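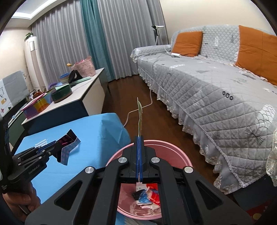
Bin Task Inspection Checklist, Two-Gripper Sessions, Home Rooms
Ilen project, working copy with comments
2020-03-31

Please go through this before you accept a session into the Ilen set, and do it with the notes sheet open beside you. The comments under each item come from the last round, which was 75 sessions of the throwing-away task, and I have left them fairly full so that whoever checks next can see how a decision was reached.

1. Both grippers stay trackable through the whole session
Pass / Fix / Reject
Comment: Mostly a pass. The trouble spot is the moment one hand leans over the bin and the other goes back for the next wrapper. If the position trace jumps there, mark the time and send it to Fix. Short jumps have been repaired very nicely in Purves, so please don't throw away a good session over one of them.

2. Finger opening agrees with what is held
Pass / Fix / Reject
Comment: Thin packaging is the hard case, and I'm afraid it always will be. A flat piece of wrapper held edge-on between the pads gives an opening reading very close to zero, and our first version of the grasp label called that an empty hand. We found 167 grasps labeled wrongly for this reason. The new rule looks at the picture as well as the reading, and it does much better, but check every thin piece by eye all the same.

3. Release point is marked
Pass / Fix / Reject
Comment: Mark the first instant when the piece is free of both pads. Light plastic likes to cling, so the fingers may be wide open for a good while before anything drops. Go by the piece and leave the fingers out of it.

4. Bin rim is in view at release
Pass / Fix
Comment: Any part of the rim will do. The method estimates the opening of the bin from the curve of the rim, and it copes well when the gripper hides the middle of it, so long as some of the curve is showing on either side. A shiny inner wall can fool it. Where the reflections are strong, draw the rim by hand; it takes a minute or so and I find it rather restful.

5. Left and right hands are not swapped
Pass / Reject
Comment: We had 2 swapped sessions, both caught by the Witura script before anyone trained on them, thank goodness. Run the script first and then look for yourself.

6. Room left as it is lived in
Pass / Note
Comment: Please don't ask people to tidy. Cushions, toys, cables and patterned covers are all welcome, and the policy trained on furnished rooms held up far better in our trials than the one trained on the bare bench. Do write a note if a cable crosses the floor where the person has to walk, and ask them to move it before the next session.

7. Session cut into single throws
Pass / Fix
Comment: The round gave us 3,840 throws after cutting. Where both hands are busy at once, keep the overlap in both clips. I went back and forth on this one for a long while, and the Divus comparison settled it for me: clips with the overlap kept gave smoother hand-offs, and the other scores stayed the same.

Still open: what to do with pieces that are folded open and flapping when they go in. For now, label them "loose" and carry on. I'll add a proper item once the November sessions have been gone over again.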